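Speaker notes – Collecting examples for Skimar
Friday, July 30, 2021

Open by asking who has tried to teach a robot by hand. Wait for the hands to go up! Then say why I love this stage: everything the model will ever know comes from it.

Our goal is 1000 episodes. We have 889 usable ones today. Say "usable" slowly – it matters.
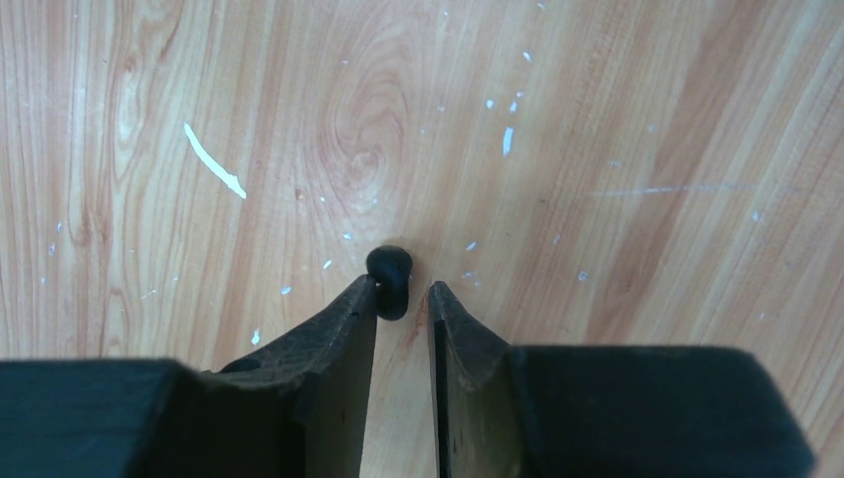

Wrist view: small black object between the fingertips.

Talk about the wrist view. Shiny things on wood grain are great practice, and I want scratches and specks in the data too. Mention that Annan stores each view with its joint readings.
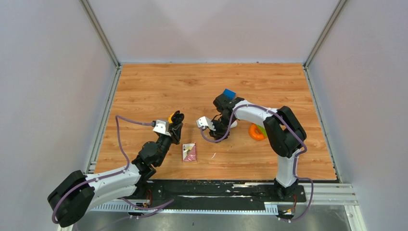

Two arms means two sets of habits, and that's the fun part. We change the layout every 7 episodes and switch operators after 6 layouts. Slow, careful demos are fine. Hesitation is fine. Keep the fumbles in a separate folder, we'll want them later.

Pause for questions, then go to the Randent training slides.

Contact Konar | © 2021 Konar | Back to top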